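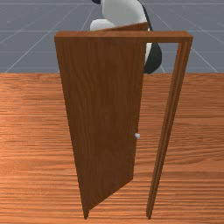 Door assembly on a wood-grain tabletop, viewed from above (render).

Flendale 2 Market Tracker
Smartphone shipment data by vendor and region

The Flendale 2 is a subscription data file covering handset shipments, average selling price and channel inventory. It is issued monthly by Bratu. The current release includes 2,414 device models, each listed by vendor, chipset family and storage tier.

Delivery: CSV or direct query
Update cycle: monthly, plus one mid-quarter revision
History: 20 quarters
Seats: 2 per license; extra seats sold separately

Shipment figures are sell-in unless marked SO (sell-out). Refurbished units are excluded. Vendor sub-brands are reported separately and can be merged with the parent key in column 4.

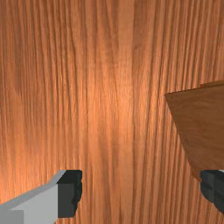

Wood-grain surface, with two gripper fingers at the bottom (render).

Query limits are 400 calls per hour per license. Calls over the limit return an error and are not queued. Files from the older Jernitar series need the conversion table before import.

Method notes: Alina Tudose
Licensing: Chia-jung Chiu
Page revised 17 August 2024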